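**Panenka or placement? Holesero shoot-out, Mar 31, 2024**

**michalik_end:** Michalík took 20 penalties this season and chipped 2. Both went in. The keeper dived early each time.

**prurkeo78:** Two is no sample. A firm side-foot low to the corner is the better percentage.

**gmeireles:** Depends on the keeper. Celleck's stays central until contact – a chip at him is a back pass. 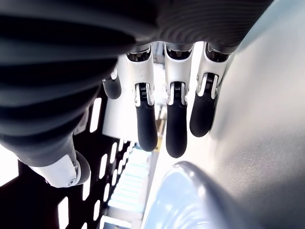
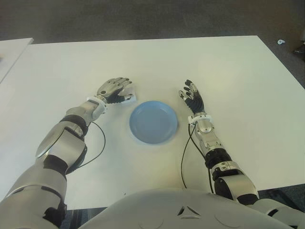
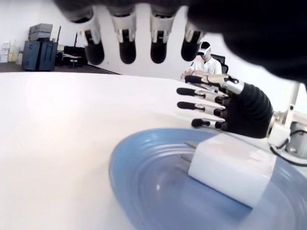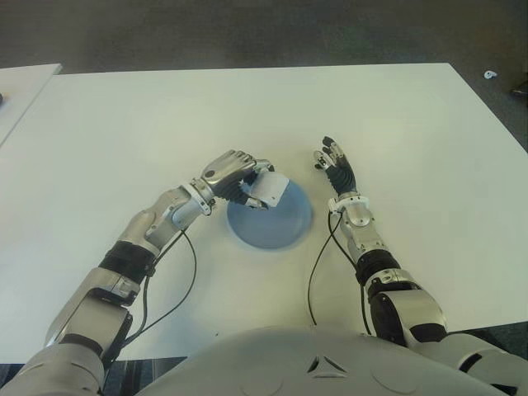
His weight does shift left on a short run-up, though. I'd go low to his right.

**prurkeo78:** Agreed on the corner. Disagree on the run-up, ten paces gives him more to read.

**michalik_end:** Only if the hips open. Michalík's don't. I'd still let him chip it in April.

— *thread moved to Set Pieces by Gleice Meireles*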